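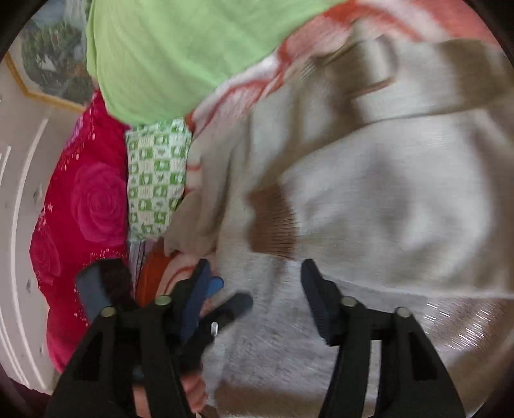

About us

Briltirano is a laundry and knitwear care service in Dratden. We wash, dry, fold and mend household laundry, and we take in woollens from customers who would sooner not risk them at home. The shop is on Gesow Street, next to the bicycle repairer, and the workroom is behind the counter.

How we started

The business was opened by Didier Sabatier, who had worked in hotel laundries and wanted a smaller place where he knew whose sheets he was folding. Oskari Turunen joined him in the first winter. He had trained as a knitwear finisher and brought the jumper work with him, and that side now takes up half of our week. Didier has since stepped back from the daily running of the shop but still does the accounts.

Urho Turunen, Oskari's brother, runs the washing floor. Aleksi Saarinen looks after mending and the counter. Urho Valtonen drives the van. As there are two Urhos, please ask for the van or the washing floor when you ring.

What we do

Family washing comes to us mixed, and we are used to that. Patterned cottons, ribbed knits, checked cloths and bedding often arrive in the same bag. We go through every bag by hand, check the pockets and read the care labels. Bright colours are washed apart from pale ones. If a label is missing we treat the piece as delicate until we know better, and we will telephone you if we are unsure.

Each customer's washing is kept together under one number from the counter to the shelf. We do not mix households in a load.

Knitwear is folded and never hung. A jumper left on a hanger will drop at the shoulders, and the shape is slow work to get back. We lay it out on something soft, smooth the body, and fold along the lines of the garment. Heavy knits go at the bottom of the parcel. Fluffy blankets are folded last and wrapped separately so that they do not shed on everything else.
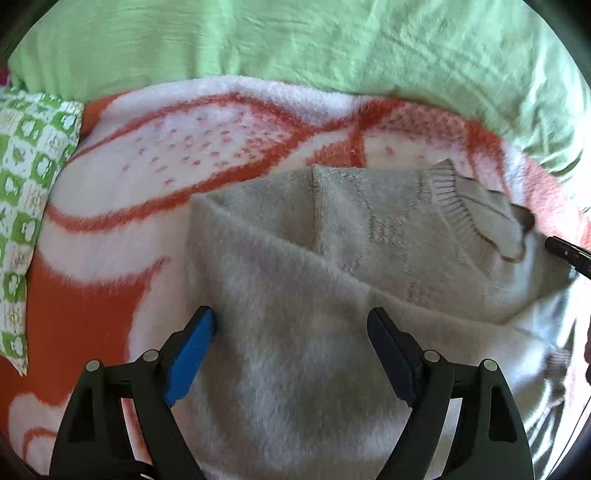

A knitted sweater, partly folded, on a fluffy blanket.

Mending covers loose seams, dropped stitches, worn cuffs and missing buttons. We keep a box of spare yarn in greys, browns and creams and can usually get close to the original. For stronger colours, please bring a length of yarn if you have one. We do not repair leather or zips in outdoor coats. Kettunen, across the square, does both.

Prices and collection

A standard bag, washed and folded, is ready in 3 working days. Jumpers and other woollens may take longer in cold weather, when everybody brings them at once. The van goes out in Dratden and the villages on the lake side. We have 102 households on the regular round at present and a short waiting list for the north end of town.

Blankets are priced by size and mending by the piece. The list is on the wall by the counter and we can post you a copy.

Winter hours start on 1st December. From then the shop opens an hour later in the morning and closes at the usual time. Bags can be left in the covered porch before opening if your name and telephone number are on them.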